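Why Does a Blanket Keep You Warm?

Think about the last time you climbed into bed on a chilly night. Brrr! At first the covers felt cold, didn't they? Then, little by little, everything got toasty. You might think the blanket was making heat, like a tiny oven. But a blanket can't make any heat at all. So where does it come from?

It comes from you! Your body is busy all day and all night, turning your supper into energy, and a lot of that energy becomes heat. That's why a healthy person is nice and warm inside, even in March when there's still snow on the ground. 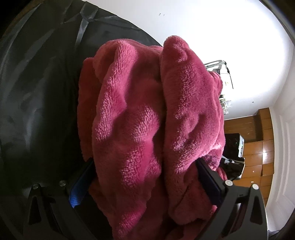
Heat likes to travel from warm places to cooler ones. If you lie in a cold room with no covers, your heat drifts off into the air and you start to shiver. A blanket slows it down. And the part that does most of the work is something you can't even see: air!

Air is very good at holding heat back, as long as it stays still. A fluffy blanket is full of tiny spaces between its threads, and each one holds a little pocket of air that can't move around much. Birds use the same trick. Have you ever seen a sparrow puffed up like a ball in winter? It's trapping air under its feathers (and looking very round and pleased with itself).

What is fleece made of?

Long ago, the word fleece only meant the woolly coat of a sheep, and people still use it that way. The fleece in many blankets and jackets is different. It's usually made from a kind of plastic called polyester, which is melted, pulled into long, thin threads, and knitted into cloth. Then machines brush the cloth until it turns soft and fuzzy. Some fleece gets a pattern pressed or woven into it too, so there's something nice to trace with your finger while you're falling asleep.

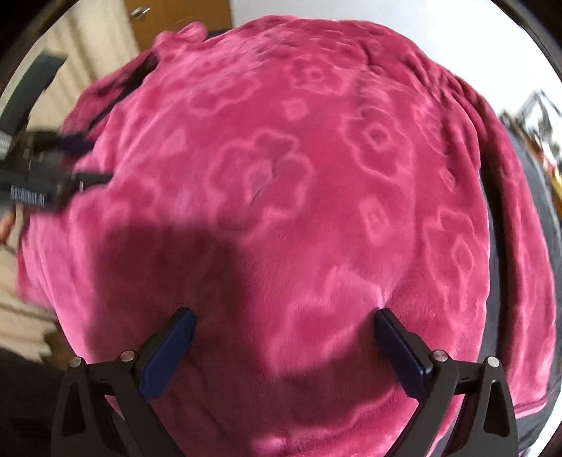

Try it yourself

Ask a grown-up to help you fill two jars with warm (not hot!) water from the tap. Put the lids on tightly. Wrap one jar in a blanket or a thick sweater and leave the other one bare. Go and play for a while, then come back and feel both jars. Which one stayed warmer?

Now here's a puzzle to try another day: what would happen if you wrapped up a jar of ice water instead? Make a guess before you start, and write it down so you can check it later.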